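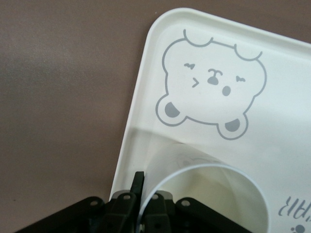

4.2 Demonstration at the Open Day

Figure 3. View from the wrist camera during the sheet-handling task. A thin translucent plastic sheet, bent into a loop, is held by the gripper over a white tray printed with a cartoon bear.

The second part of the study took place during the September open day at the Kimaro building, where the Runar arm was shown to the public between 10 a.m. and 4 p.m. The purpose was to find out whether visitors with no technical training could judge, from the wrist camera view alone, how secure a grasp was. Visitors watched the live view on a monitor placed beside the work table. They were asked to press a button when they believed the sheet was about to slip.

Thin flexible sheets were chosen for the demonstration after trials with rigid blocks gave little variation in visitor response. A sheet of this kind changes shape under light pressure, and its edges can be difficult to find against a pale background. In Figure 3 the edges show mainly as thin bright lines, and the tray remains visible through the material. The shadow beside the loop gives a further cue to its shape. Several visitors mentioned shadows of this kind when asked what they had looked at.

A total of 351 visitors took part, and 512 button presses were recorded. Presses made while the arm was returning to its start position were removed before analysis. Each session lasted 30 seconds and was followed by a short spoken interview. Children took part with the consent of an accompanying adult, and their responses were stored separately.

The printed tray was used in all sessions. During planning, Sharon Waweru of Gernance raised the concern that a decorated surface might draw attention away from the grasp. The interviews gave limited support to this view. Younger visitors often spoke about the bear first, while adults tended to use the printed lines as a guide to how far the sheet had moved. We did not test a plain tray at the open day and cannot separate these effects.

Two sessions were stopped early by the operator and are excluded from the results. In both cases the monitor had lost its connection to the camera. The remaining recordings were coded by two members of the Zutenska project team working independently, and disagreements were settled by a third reader. Agreement was lowest for grasps in which the sheet was strongly curved, and these cases are treated separately in Section 4.3.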